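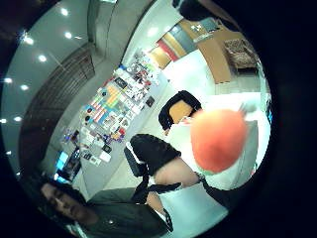 How many signatures do we really need to stop a city ordinance?

2 min read – 24 shares

Posted by Ngọc Tiêu, 23rd August

Our city council in Zurkari voted for an ordinance that obliges every pregnancy counseling office to put a sign at the door, saying if a licensed doctor works there. I am in favor of such signs, but the text they passed also covers the small midwife practices, and for them the fines are very heavy. Some of us want to bring it to a public vote. The clerk's paper says 875 valid signatures. We have collected 1,000 until now. Is it safe to hand them in, or should we continue? Also, does the ordinance wait while the clerk is checking?

Gladys Ríos

Please continue. The important word on that paper is "valid." In Carhuamaca we handed in a petition about library hours and felt very sure of ourselves, and after the check only 788 were left. Most of the lost ones were people who had moved and were still registered at the old address. A few had signed twice – they forgot. Ask the clerk if you may look at the voter list, and check your own sheets before you give them. Strike out the bad lines yourself, if your rules allow this.

For the second thing, it depends on your charter. In our city the ordinance was stopped from the day of filing. In other cities it is stopped only when the clerk has certified. Read the chapter called "Initiative and Referendum," and ask for the answer in writing.
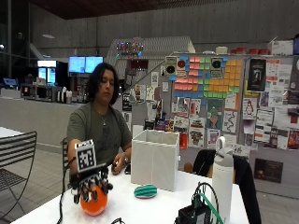

Seated at the table, one hand on an orange ball.

Gholamreza Tehrani

You will lose in court anyway, these sign laws always end there. Better call a lawyer.

Rosaura Cuervo

I would look first at the deadline. It is often counted from the day the ordinance is published, and the vote may have been earlier. Each sheet must usually carry the full text of the ordinance too. Ours did not, and we had to begin again in May with new sheets.

If only the midwife part is the problem, you can also ask a council member to propose an amendment. It is slower to explain to the neighbors, but you keep the signs.

3 comments

Ngọc Tiêu: Thank you Gladys and Rosaura. The full text is on our sheets, I checked. We will collect one more week and I have written to the clerk.

Yesenia Muñoz: Does the person who carries the sheet need to live in the city?

Gladys Ríos: With us no, but she had to sign the statement at the bottom of every page.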